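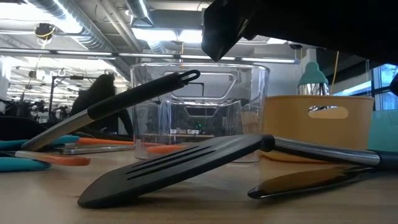

Kitchen bits on the table. Clear bin in the middle, slotted spatula up front, mustard basket on the right with the silver bottle behind it (teal lid).

Gallery | Rooms | Lists | Older | Contact
Stastholm > Shared house > Kitchen clear-out

Jul 11, 2020

Quick post, more words when I get a minute. Doing the kitchen at Stastholm before the next lot move in. Every drawer out, everything on the table, then sort. 7 drawers, far too many turners. Keeping the black ones, they match near enough.

Clear bin is for the long tools. Handles cut into the sides so it lifts out of the cupboard easy. Yellow basket gets cloths and the small stuff that allways goes missing. Bottle goes on the shelf by the door.

Still to do: lids without pots, pots without lids, the Penton box (73 pieces of cutlery, no two alike it feels like). Baking tins can wait til October.

Anything spare goes to the Gistitz swap table. Take what you want, just tick it off teh list first.

We use cookies to remember your gallery settings. Accept | Settings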